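Review: the Rakora sorting cell, after a season on the returns bench
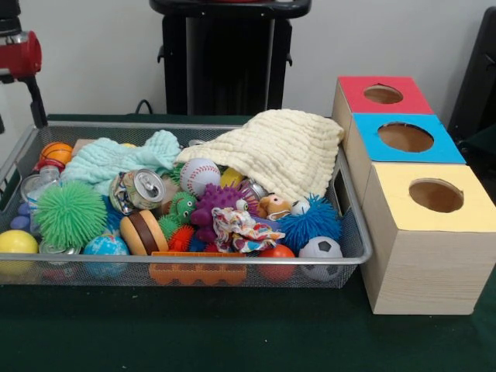
Xinyi Yuan
Returns and Refurbishment Lead, Kevport
Posted 1st May

We handle returned toys and small household goods for Grastomard, and until last fall every item was picked out of the basket by hand. The Rakora replaced one of our two picking stations. Myung, who distribute it, trained four of us over two days, and we have used it on every weekday shift from then on.

The job is simple to describe. A mixed basket goes on the table and each item has to end up in the right box. Ours have red, blue and yellow tops with a round hole in each: red for scrap, blue for cleaning, yellow for resale. Grading takes judgment, so the person at the screen confirms anything the software is unsure of.

Hard, round things are its best work. Baseballs, ping-pong balls and the small basketballs go through with hardly a question. Crushed cans are fine as long as they aren't wedged under something. The spiky puffer balls are slower, and it often asks for help with them. Cloth is the weak point. A muslin draped over half the basket hides what is beneath it, and the arm will go for the cloth again and again before it flags a person. We now pull big cloths out first if there is time.

A full basket takes 34 minutes. A good picker is faster than that over one basket and slower by the end of a shift. In April we ran more than 500 baskets through the cell and logged 126 stops that needed someone to walk over. Most were cloth.

What changed for the staff is harder to score. The bending and reaching has dropped a lot, and two people who had asked to move off the bench for sore wrists have stayed. On the other hand, the screen job is dull. You wait, you tap, you wait again. We tried full shifts on it and people hated it, so we rotate every 90 minutes with the hand station. No one was let go, but we didn't fill a position that came open in the winter, and I think a review should mention that.

Setup was easy and cleaning the table takes five minutes. The manual is poor on jams. The alert tone is too quiet for our floor and can't be turned up, so we added a light.

I would buy it again for hard goods. If most of your returns are fabric, ask for a trial with your own baskets before you sign, and let the people who will be working next to it run the trial.

Rating: 3.5 out of 5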